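Office and Facilities Coordinator – Merham

Posted March 20, 2026
Full time, on site
Reports to: Orlando Lozano, Operations Manager

Merham handles billing and scheduling for small dental and eye clinics. We have clients in 3 states and a staff that has outgrown the way we used to run the office. Until now the front desk, the supply orders and the building problems have been shared among whoever was free. We want one person to take them over.

What you will do

Open the office on weekday mornings and keep the shared areas in order. Sign for deliveries and get them to the right desk. Order paper, coffee, toner and cleaning supplies within a monthly budget of $700. Book meeting rooms and set them up for client visits. Deal with the landlord, the cleaning company and the elevator contractor when something needs fixing, and keep after them until it is fixed.

You will also look after desk assignments. We moved four teams last year and expect to move two more before November, so you should be comfortable with a floor plan and a long list of small requests.
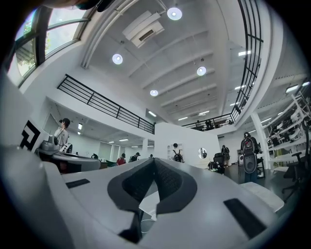
The job involves time on your feet and some lifting, usually boxes of paper or small furniture. We have a hand truck. The rest is email, phone calls and a shared spreadsheet that Edgars Mets in accounting will show you in your first week.

What we are looking for

Two years or more in office work, building services, hotel work or something similar. Clear written English. Spanish is useful – many of our clinic contacts prefer it – but it is not required. A college degree is not required either.

Pay and benefits

Hourly pay, with overtime when we ask you to stay late. Health and dental coverage start after the first month. You get 10 paid vacation days in your first year, plus public holidays, and a transit pass.

How to apply

Send a resume and a short note on why you want the job to Alcides Henao in the hiring office. Please put "Facilities Coordinator" in the subject line. There is a phone call first, then one interview at the office with Orlando and Alcides. We reply to every applicant, including those we do not interview.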